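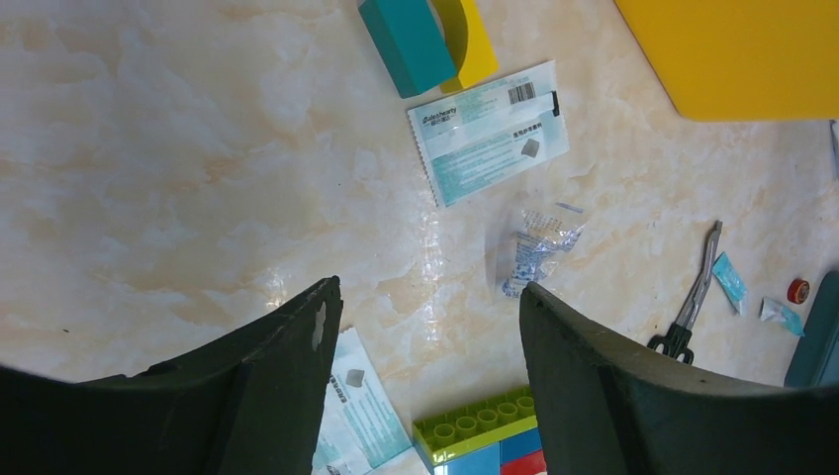

Mum only came to the Tandeck open day for the free parking, and by eleven she was in the front row with her handbag on her knees. I'd driven us 51 miles on a Tuesday and I wanted a coffee, but Esperanza Cordero had started her talk and you don't walk out on Esperanza (I tried once, at school).

"It's only tidying up," Mum whispered, far too loudly. "Your father could do that."

"Could he?" I said.

She thought about it – quite a long time, for Mum.
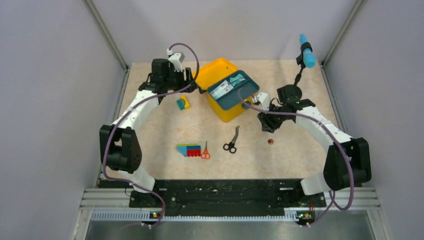 A man from Stallwood wanted to know which arm was in charge. Esperanza said neither, they shared, and Mum wrote that down on the back of her parking ticket. Then up went her hand. I slid down in my seat.

"Would it mind," she asked, "if somebody talked to it while it worked?"

Esperanza told her it wouldn't mind a bit. So Mum shuffled her chair forward and began, quite softly, on the story of my cousin's wedding.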